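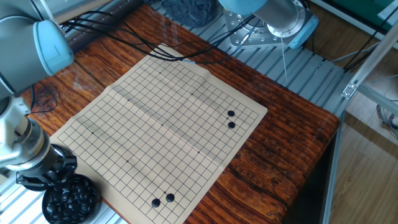

Nazma Samarakoon
Records Editor, Burport Family History Society

Burport society asks members to recheck the Patwary line before sharing it any further

BURPORT, 2/19/21 - The Burport Family History Society is asking anyone who has copied the Patwary family tree into their own research to go back and look at where it came from. A review of 447 entries in the tree found 35 with any kind of record behind them. The rest rest on other people's trees, and most of those trees rest on each other.

The tree has been passed around online for years. It claims to trace the Patwary family of Burport back to a landholder at Tirnari in 1556. The society has seen no paper, stone, or church book that supports that date. The earliest record it can tie to the Burport family is a land sale more than two centuries later.

"I would love for it to be true, and I have Patwarys on my mother's side," said Trefor Rees, who led the review. "But when I asked people for their source, they sent me a link to somebody else's tree, and that person had got it from a third. After a while I was back at the one I started with."

The review also found two men named Joseph Patwary who had been merged into one. The combined Joseph has three wives, one of whom he would have married at the age of six. Iresha Navaratnam, who keeps the society's cemetery index, has separated them as far as the burial records allow. She has not been able to say which Joseph was the father of Ellen, and the society is leaving that line blank.

The society was also asked to comment on Plusasari, a subscription service that suggests family matches and gives each one a score. Several members had treated a high score as proof. The society does not. It asked the service how the scores are worked out and got back a page of sales copy.

"A score tells me a computer thinks two names look alike," said Rees. "Fine. I can see that they look alike. Was it the same man?"

Not everyone agrees with the review. Shahab Bagheri, a longtime member, believes the Tirnari link may still be found in private letters and has asked that the early lines stay up with a warning. The society has said no for now. It will look at the letters if somebody produces them.

A corrected tree, with a source listed beside each entry, will be ready in September. Members who hold family Bibles, letters, or deeds naming a Patwary are asked to send copies, including the title page where there is one. Please do not send originals, and please do not send trees.

Contact: Hafiz Setiawan, Press Secretary, Burport Family History Society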